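Print this page | E-mail this page

Suture Supply and Wound Closure Stock Project
Interim progress report to the Gachanja Fund
Reporting period: February through July
Prepared by Sze-wing Tseng, project lead, Bruvano

1. Status

The project is on schedule for four of its five work items. Item 3 (shelf-life tracking) is six weeks behind. Spending is within the approved budget and no transfer between budget lines is requested.

2. Stock review

At the start of the period, closure materials were ordered separately by each of the member clinics under 307 catalog numbers. Many of these were the same needle and thread in different box sizes. Ka-ming Yang compared the lists and proposed a reduced list of 98 numbers, which the clinical leads accepted in May with two changes. Both changes restored fine absorbable thread that the hand clinic uses and that had been dropped in error.

Old stock is being used up before the new list takes full effect. Needles that are close to expiration go first to sites with the highest turnover.

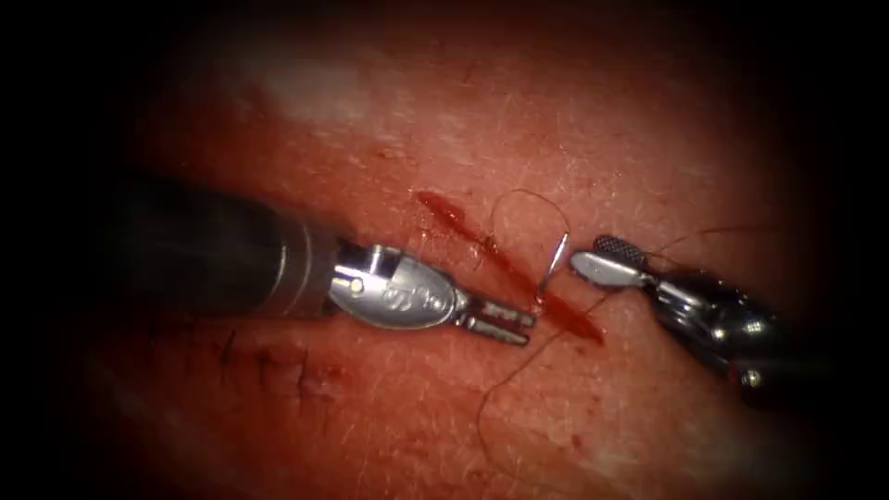

Curved suture needle between two instruments at a short skin incision.

3. Shelf-life tracking

The Parner inventory software was installed at all sites by the end of April. The delay arose from the label format. Two suppliers print the lot number and expiration date in a single code, and the software read the lot number only. Dates were typed in by hand until a corrected import file was supplied in June.

Hand entry produced errors. Yen-ting Man checked 1,085 records against the boxes on the shelf and found 61 with a wrong or missing date. All have been corrected. A second check is planned for the next period, using records created after the new import file went into use.

4. Storage conditions

Temperature and humidity loggers are in place in every stockroom. One room exceeded the upper humidity limit on several afternoons in July. The boxes were moved to an interior room and the foil packs were inspected. None showed damage to the seal. Repair of the air handler is the responsibility of the building owner and has been requested in writing.

5. Closure guidance for staff

Shih-chieh Yuen has finished the second draft of the staff guide. It covers choice of thread by body site, needle size, spacing of stitches, and removal times. The section on skin adhesives was shortened after review and now refers readers to the manufacturer's instructions. The draft is with the clinical leads for comment.

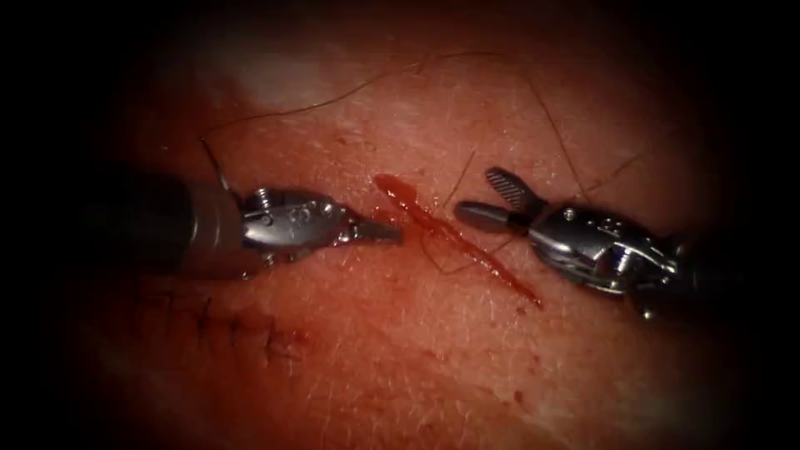
Short diagonal skin incision with an instrument on either side.

6. Purchasing

Ikix has been retained as freight agent for another year at the existing rate. Pascual Saavedra is negotiating a single order date per month for all sites. Three sites have agreed. The remaining sites have asked for an emergency order provision, and wording for this is being drafted.

7. Work planned for next period

- Complete the changeover to the reduced list.
- Repeat the record check under item 3.
- Issue the staff guide in final form.
- Report humidity readings for the affected stockroom before and after repair.
- Submit the revised order calendar to the Fund for information.

Contact: Project Office, Bruvano | Copyright Bruvano. All rights reserved. | Back to top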